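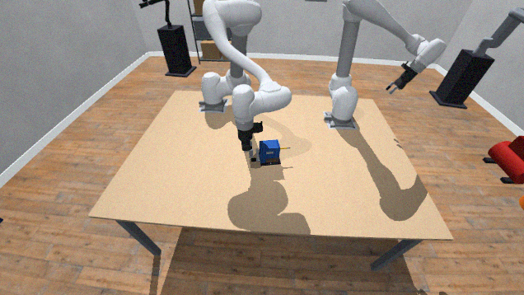

Notebook, November — starter trials, bread bench

Picking this up from where the last page stopped. Jar B still going, jar A binned (pink streak, not risking it). Jar C is the new one, Malgate rye, fed morning and evening.

7:10 am
Fed B and C. Equal weights flour and water, 20 g of starter carried over. B doubled overnight, smells like yogurt. C barely moved, smells like wet cardboard. Razia says leave it, day four is always dead. Kitchen cold first thing, oven light left on with the door cracked.

9:40 am
Mixed dough for the main bake. 2,000 g flour total, mostly the Pustholm white, rest wholemeal from the open bag. Held back some of the water, added it with the salt. Should have held back more. Very slack. Pustholm clearly drinks less than the Naqvi flour we used last month, so the old recipe card is wrong for it. Wrote that on the card in red.

Rest 30 min before salt. Forgot the timer, probably nearer 40.

10:50 am
First fold. Dough tears if I pull past the edge of the tub. Wet hands, short pulls, ok.
Second fold better. Third fold it finally held a shape.
Skipped the fourth — phone call from Jedgate about the flour order, see bottom of page.

1:15 pm
Bubbles along the side of the tub, top slightly domed. Fahad wanted to shape now, I wanted to wait. Waited 20 min. Not sure it made any diffrence.

Divided by eye then weighed and fixed. Pre-shape, rest, final shape. Half into baskets with rice flour, half into tins. The tins are the control, same dough, so if the basket loaves come out flat and the tins are fine then it's the shaping and I will have to stop blaming the flour.

Labels this time!! Last batch we had two trays and no idea which was which. Masking tape on the basket rim, marker, not pen.

2:30 pm
Tins in. Oven set hot, turned down after the first 20 min. Steam from a pan of boiling water on the bottom shelf. Door seal leaking on the left, lost a good bit of it. Need to ask about the seal again.

Baskets in the fridge overnight.

3:25 pm
Tins out. Tall, good color, one split down the side where I didn't score deep enough. Cooling on the rack. Left the heel of the split one out for anyone.

4:50 pm
Cut one. Crumb even, a little gummy near the bottom, so 10 more minutes next time, or take them out of the tin for the end. Flavor mild. Razia thinks undersalted. Checked my numbers and the salt is right, so it's either the flour or her. Fahad ate three slices and had no opinion.

Evening feed done, both jars. C has some bubbles now, tiny, mostly at the bottom. Elastic band moved to the new level.

To do
- bake baskets first thing, straight from fridge, do not let them warm up
- deeper score
- same dough again with less water, Pustholm only
- dry some of B on parchment as a backup, we said this last month too
- thermometer battery

Jedgate call: they can do the wholemeal but only in the big sacks. Said I'd get back to them tommorow. Where would we even put it, the bottom shelf is full of tins. Ask Razia if her sister's bakery wants to split a sack.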